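Three Days Walking on Bornholm (and One Wrong Turn)

So I finally did the Bornholm walk I've been going on about since last winter, and my calves would like everyone to know it. Three days, mostly coast path, one long inland stretch through the woods, and more smoked fish than I've eaten in the rest of my life combined. If you don't know it, Bornholm is a Danish island way out in the Baltic, closer to Sweden than to the rest of Denmark. I went in June and it barely got dark.

I'd trained for this on my home trails, meaning the Kultetley loop and the ridge above Ostbridge, which I walk so often I could probably do them asleep. The Ostbridge ridge has 600 feet of climbing right out of the parking lot, and I figured that would cover me for an island with no real mountains. Ha! The north end of Bornholm is all cliffs, and the path keeps dropping down to the water and then hauling you straight back up again. Stone steps, wooden steps, roots, more steps. No single climb is very big, but you do a lot of them.

Day one was the northern coast and it was easily my favorite. I started a little after 7 in the morning with a cinnamon roll in each jacket pocket (strongly recommend) and had the path to myself for ages. The granite up there is a pinkish gray and really grippy when it's dry. After a shower it gets slick in the shady bits, and I sat down hard at one point without meaning to. The waymarks are good. The path hugs the water wherever it can, and where it can't it cuts behind a farm or a row of summer cottages for a while and then pops you back out.

My one big tip for that section is to carry more water than you think. You see the sea all day and it tricks you. I had one bottle, I finished it before lunch, and the kiosk I was counting on didn't open until noon.
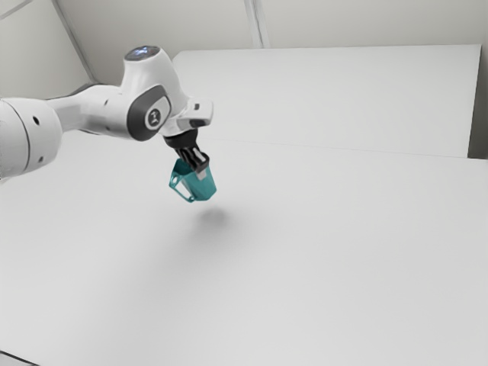 Day two I went inland, mostly to get out of the wind, and walked the big forest in the middle of the island. Completely different kind of day. Soft ground, tall trees, a couple of narrow rift valleys with ferns all over the sides, and very few views until you get up to a lookout. I met a family on bikes, and that was it for company until the afternoon.

And then the wrong turn. There's a spot where two gravel roads meet at a very shallow angle, and I was busy trying to get a stone out of my shoe while walking (don't do this) and drifted onto the left one. It was a perfectly nice road! It went downhill, it had birds, I was having a great time. I'd been on it for some 90 minutes, counting a long snack break on a log, before I looked at the map and realized I was heading for the wrong coast. There was a bus stop at the bottom, so I sat there eating the last of the cheese and let the bus fix it.

By day three I'd swapped my boots for trail runners and should have done it sooner. I walked south along the low coast, where the rock gives out and you get sand and pines instead. It's flat and fast except where the sand gets soft, and then it's neither. I did 10 miles and was done by early afternoon, which left time for a swim. It was freezing. I lasted long enough to say I'd been in.

A few odds and ends for anyone planning this:

The buses go all the way around the island, so you can leave your bag in one place and walk a different piece every day. That's what I did and I'd do it again.

Bring a windbreaker even if the forecast is lovely.

Some of the cliff steps have no handrail, so poles are nice to have. I left mine at home and missed them.

Next up is Cordero, if I can get the long weekend off. There's a fire road there that climbs 1,111 feet to an old lookout, and I've started it twice and bailed both times, once for heat and once for mud. I'm thinking early fall. If you've done it from the east side, leave me a comment and tell me whether the creek crossing is still a mess — I only have the one pair of trail runners and they're still full of sand.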